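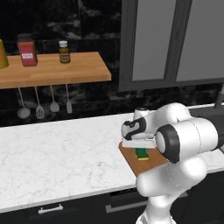
5. Teaching the sponge pick-up

This section covers teaching the Katard arm to pick up a sponge from a cutting board and put it back. Do it first in the Storkbridge practice kitchen, the simulated kitchen that comes with the controller software. When the routine runs cleanly there, move on to Section 6 and repeat it on your own counter.

You should already have finished Section 4 (Installing Storkbridge and pairing the controller). If the status light in the top bar is gray, the controller is not paired and none of the buttons in this section will respond.

5.1 Before you start

You need:

The hand controller, charged
Storkbridge open, with the practice kitchen loaded
The task file Sponge on Board, found under Tasks > Kitchen > Starter
6 GB of free disk space for recordings

Set aside an hour for your first try. Most people need several attempts before the hand controller feels natural, and it helps not to be in a hurry.

NOTE: The practice kitchen uses the same joint limits as the real arm. If a joint stops and the controller buzzes, you have reached a limit. Back off the way you came. Forcing the hand controller will not move the joint any farther, but it can throw off the alignment between your hand and the arm.

5.2 Loading the task

1. Open the Tasks menu and choose Sponge on Board. The view changes to the kitchen counter, with the cutting board near the front edge and the sponge lying on it, green side up.

2. Press Home on the hand controller. The arm folds to its rest position. Wait for the tone.

3. Check the Speed box in the lower bar. It should read Slow. The other speeds stay locked until you have saved one good recording.

4. Press Align and hold the controller level in front of you until the bar turns blue. From this point the arm follows your hand.

5. Make a few small moves to either side. If the arm goes left when you go right, open Settings > View and turn off Mirror.

5.3 Lowering the gripper

6. Raise the gripper well clear of the counter and bring it over the board. Come in from above. A low approach from the side tends to push the sponge along the board, and you will have to reset.

7. Turn your wrist until the fingers are placed to close across the narrow width of the sponge. The sponge lies lengthwise from front to back, so the fingers need to close from left to right.

8. Open the fingers all the way by letting go of the trigger.

9. Hold down the Fine button with your thumb. While Fine is on, the arm moves a short distance for a long hand movement. Lower the gripper slowly toward the board.

10. Stop when the contact number in the side panel changes from zero. Then raise the gripper by one tap of the Up button.

CAUTION: Do not press the gripper down into the board. The practice kitchen will let you do this and will only show a warning. On a real counter the arm will stop with fault 753 and must be restarted from the base. If you get into the habit of pressing down in practice, you will see this fault often.

NOTE: From some camera angles the wrist and the lower links hide part of the board. Press View to step to the next camera. You can change cameras at any time, including during a recording, and the change is not saved as part of the task.

5.4 Gripping and lifting

11. Squeeze the trigger slowly. The Grip bar fills from left to right. Stop at the first mark, which is the setting for soft items.

12. Wait a moment before you lift. The software needs a short pause to mark the grip as its own step. Without the pause, the grip and the lift are joined together and cannot be edited separately later.

13. Lift straight up until the sponge is clear of the board. Keep the trigger where it is. If the sponge slips, do not chase it — release, raise the arm and press Reset.

14. Hold still until the tone sounds.

15. Lower the sponge back onto the board, let go of the trigger, and raise the gripper straight up before moving away.

5.5 Recording

When you can do steps 6 to 15 without a reset, start recording.

16. Press Home, then Record. A countdown appears.

17. Carry out the whole pick-up and return at an even pace. A recording may last up to 120 seconds. Anything past that is dropped.

18. Press Record again to stop. Choose Keep or Discard.

19. Repeat until you have 8 kept recordings. Between recordings, press Shuffle so that the sponge starts in a slightly different place each time. The routine will be weak if every recording begins from the same spot.

20. Press Build. The build runs in the background, and you can close the practice kitchen while you wait.

Keep only recordings you would be happy to see the arm copy. If your hand wandered on the way to the board, the routine may wander too.

5.6 Checking the routine

21. When Build is done, press Home and then Play. Take your hand off the controller and watch the full run.

22. Press Shuffle and play it again. Do this several times, and watch how the gripper comes down over the sponge in each new position.

23. If the routine misses, open the recordings list and look for one marked Uneven. Discard it, make a replacement, and build again.

24. Save the routine under a name you will recognize. Names can't be changed after a routine has been sent to the arm.

5.7 Common problems

The arm lags behind my hand.
Close other programs, then lower the picture quality in Settings > View. Picture quality has no effect on the recordings.

The sponge tips up when the fingers close.
The gripper is too high or is off center. Lower it by one tap and check from a second camera.

The sponge is squeezed nearly flat.
The trigger went past the first mark. Turn on Soft Limit in Settings > Grip, which holds the fingers at that mark however hard you squeeze.

The arm bumps the edge of the counter.
The lower links can swing close to the front edge when you reach for the near side of the board. Raise the elbow with the thumb wheel before you reach.

Build stops before it is finished.
Check your disk space. If there is room, discard the shortest recording and try again. A recording that was stopped too soon is the usual cause.

Fault 753 appears in the practice kitchen.
This should show only on a real arm. Save your work, close Storkbridge, and unplug the hand controller before opening it again. If the fault comes back, send the log file to Trurereck support, marked for the attention of Mairéad Flanagan.

5.8 Before moving to the real arm

Do not send the routine to the arm until you have read the cautions at the start of Section 6. The practice kitchen has its own counter height and board position, and yours will differ. The Sial mat must be laid and measured first, as the arm uses its printed corners to find the work surface.

CAUTION: Keep hands, loose sleeves and hair away from the arm during the first real run, and keep the stop button within reach.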